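Droden sets equipment budget for room-service robots at Jorkavthorpe

Droden has approved the purchase of two mobile manipulators for its Jorkavthorpe hotel, with delivery planned for October. The property opened in 1970 and has 59 rooms. The budget covers the arms, grippers, spare motors and a service contract with Datside.

Bedside work is specified first: reaching tabletops and lower shelves in the corner next to the headboard. Kruger will supply the mounting plates. Acceptance depends on 178 logged reaches without contact with wall or furniture. Charging points are costed separately. 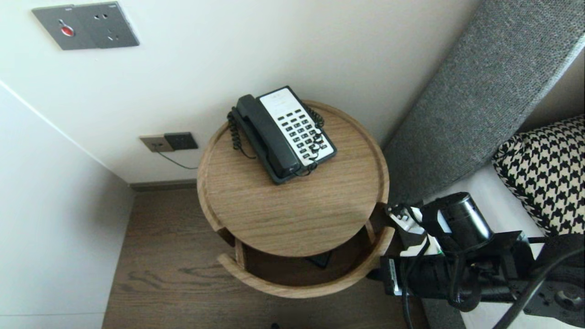 Antonina Savchuk said the spare motors should be ordered with the arms, as a later order would fall into the next budget year.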